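Press release
Print this page | Send by e-mail
Search Search term Go
Reading time: 3 minutes

Brurkik brings robot hands to the packing tables in Troltorska

Troltorska, Thu 27 June — Brurkik, the maker of small lidded cups and jars for food and cosmetics, has started to use robots with human-like hands at its site in Troltorska. The project has the name Ruler and is carried out together with the automation firm Ahuja. In the first stage, 2 workplaces are equipped. They belong to the department where cups are taken from the table, checked and placed for packing.

Until now this work was done fully by hand. One person handles up to 2000 cups in a shift, and the movement is always the same: reach, take, turn, put down. The company has known for a long time that this is hard for wrists and shoulders. Many colleagues asked to change to other tasks after a few years, and it was not easy to find new people for the places they left.

Brurkik looked first at a classical machine with suction heads. Such a machine is fast, but it needs a fixed product. In Troltorska the size of the cup and the form of the lid change often, sometimes in the middle of a shift, and every change would need new tools. A hand with fingers and a thumb can adapt to the next cup without a new tool. This was the reason for the decision, although the hand works more slowly than a suction machine and will continue to do so.

What changes for the employees

No jobs will be cut because of Ruler. Brurkik has agreed this in writing with the employee representatives, and the agreement is valid for all departments of the site. The employees at the packing tables will receive new duties step by step. They show the robot how a new cup should be held, they check the result and they decide when a cup is not good enough to leave the house. The last point stays with people. A small scratch on a lid or a lid that sits a little too high is still seen better by an experienced eye.

Each employee who moves to the new duties receives training during paid working time. The first part takes place at a practice table away from the production line, so that everybody can try and make mistakes without pressure. Previous knowledge of programming is not necessary. The pay group stays the same during the training and goes up by one step after it is completed.

The new way of working also brings questions, and Brurkik does not want to hide them. Some colleagues said in the information meetings that they are afraid of becoming only watchers of a machine. For this reason the tasks will rotate: a person who supervises the robot in the morning works in goods receipt or quality control in the afternoon. The rota is made by the teams themselves. After the holiday period the company will ask all participants for their opinion and will publish the answers on the notice board, also the critical ones.

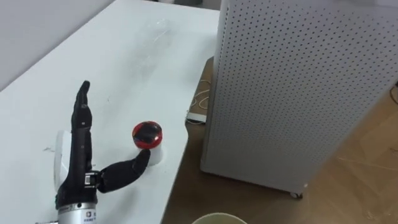

For Ahuja, the most difficult part of the preparation was the force of the grip. The cups are light and they move easily when they are touched from one side only. Too much pressure can damage the wall, too little and the cup slips. The engineers therefore worked with small changes, and the packing team advised them which cups cause trouble also for human fingers. Their list became the basis for the tests.

A new type of cup is released for the robot only after 100 correct grips in a row at the practice table. If one grip fails, the count begins again. Types that do not reach this result stay in manual work, and there is no date by which they must be transferred.

Brurkik will decide on further workplaces when the first stage is evaluated. The experience of the night shift will be included too — it was not part of the preparation and will receive its own training dates.

About Brurkik

Brurkik produces cups, jars and lids and employs 675 people in Troltorska. Customers are mainly small and medium-sized manufacturers.

Contact for the media: Brurkik, Press Office, Troltorska

Print this page | Send by e-mail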